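Household and Shop-Floor Chores: Frequently Asked Questions
Flostus Automation Notes, Dikville

Questions sent in by readers, grouped by task. Answers are revised each May by Nusrat Malik.

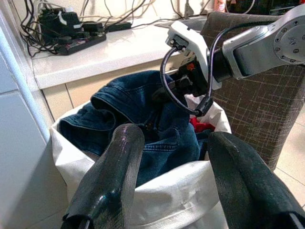
Most of the mail concerns laundry, so the laundry questions come first. Floor care, kitchens and small workshops follow.

Can a robot do my laundry yet?

In parts. Moving garments from a bag or hamper into a front-loading washer is within reach of a two-armed system under supervision. Sorting by colour is a vision problem and mostly solved for solid colours. Folding works for towels and T-shirts at a slow pace. Turning a sleeve right side out, checking pockets and judging a stain are still jobs for a person. No product we would recommend to a household covers the full cycle.

Why is taking clothes out of a bag considered difficult?

A rigid part has one shape, and a gripper can be told where to close on it. A pair of jeans in a laundry bag has no fixed shape. Folds hide other folds, the bag lining moves when it is touched, and a second garment is often caught in the first. The controller has to choose a grasp point from what is visible, and what is visible changes as soon as the fingers make contact. The rim of a fabric bag adds a further problem: it is easily pinched together with the clothing.

Denim is a reasonable starting material. It is thick, holds a fold and tolerates a firm grip. Knitwear and hosiery are considerably worse.

Do two arms help?

Yes, for most fabric work. One arm can hold the bag open or steady while the other lifts. The cost is planning: two arms in the space above a hamper can collide with each other, and each can block the other's camera. A camera at the wrist reduces the second problem, although the fingers themselves then take up a good part of the view.

How fast are they?

In our own bench trial a pair of arms emptied a bag of 12 mixed garments in 17 minutes. An adult does the same in well under one. Speed matters less if the machine can be left alone, but this one could not be. It needed an operator to clear a snagged sleeve twice.

What success rate should I expect?

Ask what is being counted. A supplier quoting 99 per cent may be counting individual grasps on a single type of item in fixed lighting. A load of laundry may need 27 grasps. At 99 per cent each, and assuming the failures are independent, roughly one load in four will include a failed grasp. Whether that matters depends on recovery. A system that notices an empty gripper and tries again is worth more than one with a better first attempt and no recovery.

Are floor machines in a different class?

They are. Vacuuming and mopping robots work in two dimensions, touch very little and fail safely by stopping. They are mature products. Cords, socks and rug fringes remain the usual causes of a stall, and stairs are still outside the range of ordinary models.

What about the dishwasher?

Unloading is easier than loading. Plates stand in known positions and are rigid. Wet glass is hard for depth cameras, and cutlery baskets are slow work. Loading requires scraping and a judgement about how the rack should be filled. We have seen both attempted and would not leave either unattended with good dishes.

Which shop-floor chores are ready?

Palletizing cartons, tending a press brake or lathe, and moving totes between stations are all routine. Sweeping up swarf with a ride-on or autonomous scrubber is also routine where aisles are kept clear. Bin picking of a single rigid part is dependable if the supplier has tested that part.

Which are not?

Routing cables, bagging soft goods, handling rags and coveralls, and general bench tidying. The Lévesque uniform laundry looked at automated infeed last year and kept manual loading, with a conveyor added to cut the lifting. Dever, a small upholstery shop, reached the same decision on fabric offcuts. In both cases a simple mechanical aid removed more labour than an arm would have.

Is the limit in the hardware or the software?

Both — but the balance has moved. Arms and parallel grippers are adequate for a great deal of household work. Control methods trained on demonstrations now handle cloth that older scripted methods could not. The weak points are touch sensing, durability of finger surfaces, and behaviour in a room the system has not been trained in. Moving the hamper to the other side of the laundry room can be enough to lower performance.

Is it safe to have an arm running in the house?

Keep children and pets out of reach while it is powered. Force-limited arms reduce the severity of contact and do not prevent it. Fasten the base, route cords away from the working area, and know where the stop control is before starting.

Should I wait or buy now?

For floors, buy when the price suits you. For laundry and dishes, wait unless you intend to experiment. For a shop, start with the task that has the fewest part variations and ask the supplier to run a trial with your own parts, at your site, for a full shift.

How do I submit a question?

Use the contact form and state the task, the items handled and the space available. Measurements in millimetres are preferred.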